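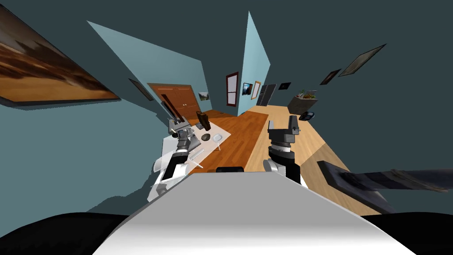

By Lorna Ahmadpour

The robotics club at Tuldale meets on Monday afternoons in a classroom that used to be for typing. There is very little metal in it. The students work at desktop computers, and the robot they are programming exists only in a simulator.

The club has worked this way for two years. Before that it built small wheeled machines from kits and took them to a regional meet in Carberg. The kits broke and parts were slow to come, and in some years half the members spent the season waiting for a motor. A simulated robot with two arms costs the school nothing beyond the computers it already had.

What the students see on their screens is a house. It has teal walls, wood floors, a double door at the back and framed pictures all over. The robot's white body comes up from the bottom of the view and its arms reach out ahead of it. The view is a very wide one, so the walls lean and the floor bends. New members tend to find this hard to read. Most stop mentioning it after a few weeks.

This season's task is table work. There is a white surface low in the room with a few small things on it, among them a dark brown block, a little dark dish and a white cup or dish. The program has to bring a gripper to the right object, close on it and set it down in another place without disturbing the rest. Either arm may be used. Most teams start with the left.

Teams have four members. One pair usually writes the motion code and the other pair runs trials and keeps the log. The logs are plain text files, and the longest one so far has 569 entries. Many of them say only "missed" or "dropped." A few are longer, such as the one from February that explains how a sign error sent the right arm toward the ceiling every time it was told to reach down.

The Britia Cup, the contest the club enters, is scored by computer. Each team uploads its program, and the organizers run it in rooms the students have not seen, with the furniture moved and the objects in new spots. A program that only works in the practice room scores badly. Tuldale learned this last year, when its best entry did well at home and placed near the bottom.

This year the teams change the layout before every practice. They have run more than 3000 trials since the fall, many of them overnight. On club days the first job is to read through what happened while the building was closed.

Some members miss the kits. The old wheeled machines are still on a shelf by the window, and now and then someone takes one down and puts batteries in it.

Entries for the cup close at the end of the term. Two teams plan to submit.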